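Harkano Bedroom Set-Up Guide
Section 4: The Clothes Rail, the Cubby Unit and the Bed

Read this section before you hang anything up. We know you won't, so the cautions are repeated at the points where people usually come looking for them.

4.1 Before you start

You will need the assembled rack from Section 3, your hangers, your sheets, and a bed to dump everything on in the meantime. If the rack still rocks when you push it, go back to Section 3. A folded piece of the carton under one foot is not a repair, although we admire how many of you have tried it.

Parts left over at this stage: none. If you have a bolt in your pocket, it belongs to the bar.

4.2 Hanging shirts and sweaters

1. Close any zipper and the top button. Leave the rest alone.

2. Feed the hanger in from the bottom of the garment, up toward the neck. Going in through the collar is quicker and gives you a collar that looks as though it has been used to tow a car.

3. Bring the hook out through the neck opening and settle both shoulders on the wood. The shoulder seam should sit along the top of the hanger, give or take.

4. Hook the hanger over the bar. Start at the post and work toward the open end.

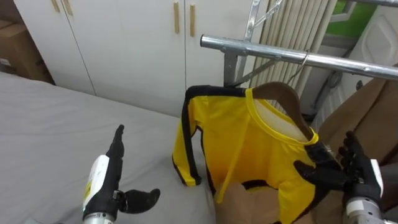 Isla Strachan writes that she starts at the open end, has done so through three apartments, and has yet to lose a shirt off it. She adds that going from the post outward means reaching past everything you own to get to Tuesday's blouse, and would we please consider her feelings in the next edition.

We have considered them. Start wherever you like, but leave a hand's width clear at the open end.

5. Let the sleeves hang. Tucking them behind the garment looks tidy until you want the garment.

CAUTION: The bar is rated for clothes. It is not rated for chin-ups, a hammock, or a child's idea of either.

Note: Heavy coats go closest to the post. If all of your clothes are heavy coats, order the Brevine double rail, part 2245, and consider moving somewhere warmer.

4.3 The cubby unit

1. Stand the unit where it is going to live before you fill it. A full unit does not slide. It leans, and then it makes a decision.

2. Fix it to the wall with bracket 410. The bracket comes in the small bag taped inside the carton, which you may have already thrown out. Replacements are available from the Jardine parts desk in Catville.

3. Fill the bottom row first. Shoes, books and anything you drop often should go there.

4. Fold sweaters to the width of one compartment. Two narrow piles in a cubby will become one wide pile by the weekend.

5. Keep the top row for things you need in January and resent for the rest of the year.

Note: Leave any outlet beside the unit within reach. Moving a full unit to plug in a phone is a mistake people make once.

4.4 The bed

Make the bed last, after the sorting is over. A made bed is a flat surface, and a flat surface in a bedroom collects laundry.

1. Clear the mattress completely. Check the pillows for socks.

2. Start with a corner at the head end, then do the corner diagonally opposite at the foot. The remaining two will argue. Do them anyway.

3. Run the elastic well under the mattress on both long sides.

4. Smooth from the middle outward with a flat hand.

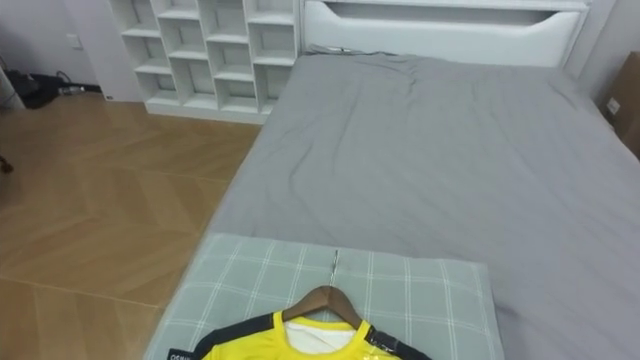
Does the sheet have to be ironed before it goes on?
Put it on slightly damp and pull it tight, and most of the creases will drop out while you look for the pillowcases.

5. Put phones, remotes and reading glasses somewhere other than the bed before adding the comforter. They are hard to find afterward and easy to kneel on.

CAUTION: Do not stand on the mattress to reach the top row of the cubby unit. Use a step stool.

4.5 Care

Wipe the rail and the shelves with a barely damp cloth, then a dry one. Check every bolt after the first month and again whenever the rack starts to squeak. For wheels and casters, see Section 5.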